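1/6/22　书评工作坊笔记

今天处理的是《Flodalis》第2卷的读稿报告。书稿是 Isuditz 那边寄来的，小镇言情系列，第一卷我们去年九月读过，当时意见不统一，报告拖了很久。这次说好先各自写，写完再对，不提前聊。结果还是提前聊了，主要是我和 Henryk Duda，在等复印的时候没忍住。

先记进度。全稿已读完一遍，做了页边批注。第二遍只读到男主角回镇那一章，后面的按人物线抽读。报告初稿3938字，太长，出版社要的是能放进内部通讯的长度，得砍掉一半以上。砍哪里，下面再说。

读法上的一点改动：第一遍不再记剧情摘要，只在情绪有变化的地方折一下便签，写一个词。读完回头看这些词，大部分是“烦”“好”“跳”“等”。“等”出现得最多，集中在前三分之一。Henryk 的便签也差不多，他写的是“还没来”。两个人的感觉对得上，说明前面的铺垫确实偏长，我一开始还以为是自己那几天没睡好。

人物。女主角是旧书店的合伙人，男主角姓 Sitton，在镇上开木料行，第一卷里是个背景人物，话少，老是站在门口。第一卷读完我对他没有任何印象，批注里写的是“此人可删”。第二卷把他提成主角，我是带着偏见开始读的。到他给女主角的母亲修楼梯那一段，态度开始变。那一段写得很平，没有告白，也没有误会，就是他每天收工以后过来，修几级，走掉。作者一句心理都没给，读的人自己会往里填。

问题在于之后。楼梯修完，作者好像不放心，又安排他在饭桌上把心里话全说了一遍，前面忍住的全白忍了。批注里我写了“请删此页”，Bartosz Sikora 在旁边写了“不同意”。他的理由是言情读者等的就是这一页，拿走会有人写信来骂。这一条没有谈拢，报告里准备两种意见都写，署各自的名字。

女主角的前男友写得差。每次出场都在迟到、忘事、打断别人说话，一看就是来垫底的。第一卷里他还有一场像样的戏，和女主角一起搬店，累了坐在纸箱上分一个三明治吃，读到那里能明白她当初为什么和他在一起。第二卷等于把这场戏作废了。建议作者至少保留他一个优点。Ashton Mahuika 说这是系列文的老毛病，上一卷的人到了下一卷就只剩功能。她手头有几套别的系列可以对照，我请她挑两处短的，抄进附页。

书信线。书里有一捆1945年的信，是女主角在书店阁楼找到的，写信人是外祖母的一位朋友，当时住在 Cáceres。这条线我读得很慢，第二遍还专门按顺序连起来读了一次，跳过中间的现代部分。连着读比夹着读好看得多。夹在现代线里的时候，每封信都刚好对应女主角当天的烦恼：她吵架，信里也吵架；她心软，信里也心软。对得太齐，就成了注解。连着读，写信人自己的脾气出来了，她爱抱怨邻居，算账算得很细，有一封整封都在说一件改小了的大衣。那封信和主线没有一点关系，是我最喜欢的一封。

建议写成：把信的位置打散，不必章章有信；大衣那封保留，不要为了进度删掉。

信里有个小地方需要核对。写信人提到寄包裹的费用，前一封和后一封差得很远，中间只隔了一个季节。可能是作者笔误，也可能是故意写她记性不好。已在页边打问号，留给编辑问。这类事不归我们管，但看到了不写也不合适。

语言。对话好，叙述一般。对话里最好的是女主角和母亲的，两个人从来不正面回答对方，问吃没吃饭，答的是窗户没关。叙述部分形容词偏多，尤其是写眼睛。男主角的眼睛在不同章节里颜色不大一样，有时候偏灰，有时候偏绿，不确定是光线还是忘了。Henryk 在这一条旁边画了一只眼睛，复印的时候也印上去了，寄出前要换页。

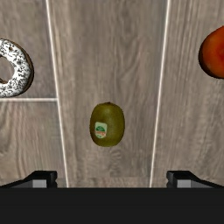
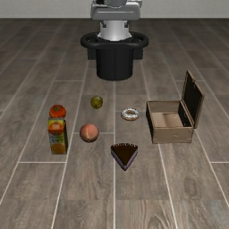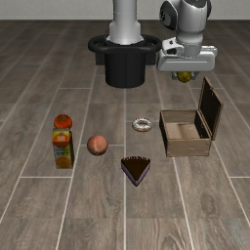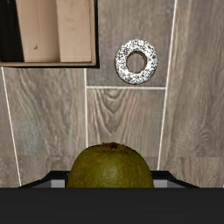 仿真渲染画面，木纹地面与食物。

下午对稿。三个人到场，Ashton 打电话参加，信号断了两次，她后来改成发文字。对稿顺序还是老办法：先念各自的第一段，不讨论，再念各自的结论，也不讨论，最后才翻批注。这个办法慢，可是能看出谁的结论和自己的第一段对不上。这次对不上的是我。我第一段写“节奏拖沓，不易进入”，结论却给了推荐。Bartosz 问中间发生了什么，我翻回去找，还是楼梯那一章。于是决定把楼梯提到第一段，节奏的问题往后放，口气也放轻一些。前面确实慢，但要是一开头就讲慢，看报告的人不会再往下看。

Bartosz 的结论是强烈推荐，他给的理由里有一条我没想到：第二卷可以不读第一卷直接读。他特意找了没读过第一卷的 Oliwia Witkowska 试读开头30页，让她边读边把不认识的名字圈出来。圈出来的名字不多，她也没有问过“这人是谁”。唯一卡住的地方是镇上的那场火，第二卷默认读者都知道，只提了一句“火灾以后”。她以为自己漏了页，往回翻了半天。这条很有用，已经写进报告：火灾需要补一两句交代，放在木料行第一次出现的时候最自然。

Oliwia 另外说了一点，不在我们问她的范围里。她觉得女主角对书店的感情写得比对男主角的感情具体。哪个书架歪，哪个抽屉要往上提一下才拉得开，都有；到了男主角，就是肩膀和手。我回去翻了，的确是这样。写手的地方重复得厉害，我用铅笔在前几章里标了一部分，后面没有标完，谁有空接着标，用蓝色，别用红色，红色是 Henryk 的。

评级。我们现在用的表格还是给悬疑小说设计的，有一栏叫“谜底公平性”，每次填言情都空着。这次 Henryk 提出把那一栏改成“结局是否应得”。大家没有反对。我填的是“应得，略早”。意思是两个人在一起我信，但是最后一个误会解决得太快，她看了一封信就跑去找他，中间连外套都没穿。那天书里在下雪。Bartosz 填“应得”，Ashton 填“应得，但我想看她再生一会儿气”，字太多，表格里放不下，写到背面去了。

结尾的后记要不要算进评级，也谈了一会儿。后记跳到几年以后，交代了婚礼和孩子，顺便把第三卷的男女主角请出来亮相。我个人一向不看重后记，觉得可有可无。Ashton 说很多读者先翻后记再决定买不买，她自己在书店里就这么干。最后定的是后记单列一行，不计入总评。

砍字数。初稿里可以拿掉的有：剧情复述的后半段，全部；关于封面的意见，出版社没有问；我拿第一卷和第二卷比较的那一大段，留两句。书信线不砍。前男友那段压缩，保留三明治的例子。眼睛颜色挪到编辑备注里，不放正文。按这个砍法大约能剩下不到一半，还需要再读一遍看接不接得上。

附带一件事。Isuditz 的 Wojciech Nowakowski 来信问，能不能在报告里给一句可以印在书腰上的话。我们内部说过不给，这次还是不给。如果他一定要，可以从正文里自己摘，摘之前给我们看一眼。上回那句被截掉了后半句，“读到一半我放下了书，第二天又拿起来一口气读完”只印了后面六个字，意思倒没错，可是看着不像我们写的。回信由我来写，语气客气一点。

借书登记：第一卷的样书目前在 Bartosz 那里，书脊已经裂了，翻的时候从中间托住。第二卷校样一共三份，我一份，Henryk 一份，另一份给了 Oliwia，她读完直接还到柜子上层。校样不外借，也不要拍照发到网上，上面有作者的手写改动。

待办：
重写第一段，从楼梯写起。我。
换掉画了眼睛的那一页。Henryk。
附页的两处对照，Ashton 抄好后发过来，注明卷次和页码。
“请删此页”和“不同意”两条意见分别整理成短段，各署各名。我和 Bartosz。
火灾交代的建议位置，再核一次章节号，校样和电子稿的章节号差一章，以校样为准。
给 Wojciech 回信。我。
新的评级表打印一份贴在柜门里面，旧的先别扔，悬疑还要用。

晚上又翻了一遍大衣那封信。写信人说大衣改小以后袖子短了一截，她就一直把手揣在口袋里，别人以为她冷。第一遍读的时候没有注意，男主角在第二章也是一直把手放在口袋里，女主角也问他冷不冷。不知道作者是不是有意的，先记在这里，明天问问他们有没有人看出来。

相关笔记
《Flodalis》第一卷读稿报告：为什么拖了这么久
系列文里的配角怎么接班
书信体插入现代线的几种写法
评级表修改记录
悬疑小说组：谜底公平性怎么打分
九月读书清单

本站使用 Cookie 以保存您的阅读偏好。继续浏览即表示您同意我们的 Cookie 政策。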